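Against the good practice guide

1st May, and the draft is finally out for comment.

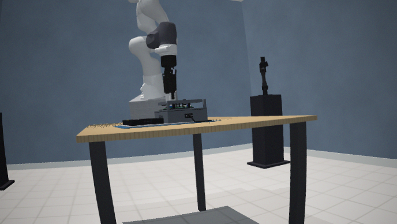

The simulated cell: arm over the table, gripper pointing down at the gray box.

I have read the Climberg good practice guide for simulated robot cells twice now, once on a train and once with a pen. I wanted to like it. Pieter Ngcobo wrote most of the middle chapters and Pieter is a careful man. But I build these scenes for a living, and I kept stopping to ask who was going to check any of it.

Take section 2, on clearances. It says the gripper should be kept "a suitable distance" from any item with exposed electronics while the arm is idle. Suitable to whom? In my scene the tip comes right down to the top of the device, and there is a board with small components between the raised part and the enclosure. Is that a fail? I asked Pieter and he said it depends on the task. Fine, but then write that down, and say which tasks.

Cables are worse. The guide gives them one sentence: they must be "represented where relevant." My device has a thin black cable leaving the connector and dropping to the tabletop. I put it there since a real one would have it, and a real gripper would find it. Under the guide I could delete it tomorrow and still tick the box. I know of at least one scene at Landden where somebody did just that to make the planner run faster, and their pass rate went up very nicely. Make of that what you like.

Then the checklist. It has 80 items. Loretta Gallagher, who has audited more cells than I have built, tells me that past the first 10 people stop reading and start ticking. I believe her. I filled mine in honestly and it took most of an afternoon, and a good part of that went on floor material and wall finish. My floor is pale tile and my walls are blue. If you can explain what the blue does for anyone's safety, the comments are open.

What I'd have liked is a page on the dull things that go wrong when you move from the screen to the shop. How stiff is the table? What happens when the mat under the part slides? Does the part itself move when the gripper leans on it? You can't tell any of that from a render, mine included, and the guide has a habit of treating a nice clean render as evidence. Poppy Entwistle raised this at the Gristberg meeting and was told it would be "considered for a later edition." I have been hearing about later editions for a long while.

To be fair, the chapter on naming and versions is good. Use it. Freeze the scene file before a test run, write down the solver settings, keep the failed runs with the passed ones. I'd sign up to that chapter on its own and bin the rest.

Comments close in June. Mine are already in, filed as number 708, and I expect a polite reply.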